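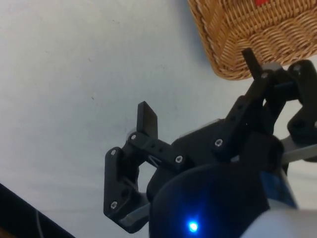
Unit 4: Stock Records in a Small Shop

Course handout, evening group. Please read it before we meet in August and bring a calculator.

4.1 What is a stock record

A stock record tells you which goods you have, where they are kept, and what you paid for them. It is not the same thing as the sales book. Many beginners put both in one notebook, and after two months they cannot find anything in it.

For each kind of goods you need one line, or one card. Write the name, the supplier, the cost price, and the quantity at the start of the month. Small goods which are sold in mixed colours can share one card if the price is the same.

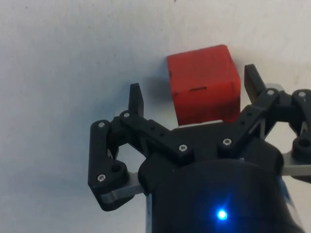
The cost price is the price on the supplier's invoice, without the delivery charge. Delivery goes on a separate card. Birger Haugen, who taught this unit before me, used to add it to the goods, and you will still see his method in the older exercises. Both are permitted in the course, but do not change from one to the other in the middle of a year.

4.2 Worked case: the Bredthorpe shop

The shop buys gift wrap from Justetti and candles from Masson. On the first day of the month the candle card shows 1,000 pieces. During the month a delivery of 600 comes in, and the till shows that 38 were sold. The card should therefore say 1,562.

When the owner counts the shelf, she may find a different number. The difference is called shrinkage. It can come from breakage, from theft, or from a mistake in writing. First look for the mistake in writing, as it is the most common one.

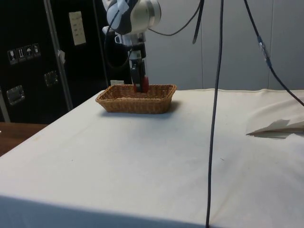

If you cannot explain the difference, correct the card to the counted number, write the date beside it and sign. Never rub out the old figure. Draw one line through it, so that it can still be read.

4.3 Exercises

1. Make a card for the gift wrap. Choose your own opening quantity.
2. The owner finds 2 broken candles in the storeroom. Show the correction on the card.
3. Read the Cluveo price list at the back of the folder and mark which prices include delivery.

Answers to exercise 2 are given in Unit 5.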